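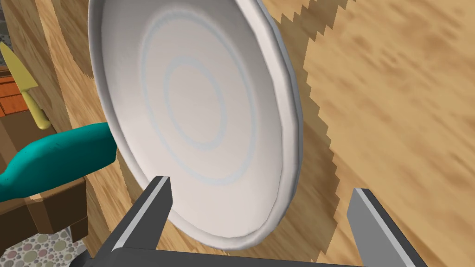
Kenta Nakajima wants to know why his dishes come out of the machine with grit on them when he rinses every single one first, and whether he should just give up and buy paper.

Keep the paper for Sunday picnics, Kenta. The grit is coming from your filter, and you're about to meet it.

How to clean a dishwasher filter

You'll need a sink, dish soap, an old toothbrush and 25 minutes, most of which is soaking.

1. Pull out the bottom rack and put it somewhere you won't step on it. I have stepped on it.

2. Look at the floor of the machine, under the lower spray arm. On my Vetby the filter is a round cup with a handle on top. Turn it to the left and lift. Older Walczak models have a flat screen held down by 4 screws, and you have my sympathy.

3. Don't smell it.

4. Soak the filter in hot, soapy water. Then brush the mesh from the outside in, under a running tap. Skip the wire brush, which tears the mesh and turns a free job into a parts order.

5. While it soaks, reach into the hole with a paper towel and see what's down there. So far I've recovered an olive pit, a twist tie and most of a label from a jar of Marnavum pickles.

6. Drop the filter back in and turn it right until it stops. If it wobbles, it isn't locked, and the next load will let you know.

7. Run one short cycle with the racks empty.

I do mine in April and again whenever the glasses go cloudy. As for the rinsing, scrape the plates and leave it there. The detergent can handle a little sauce.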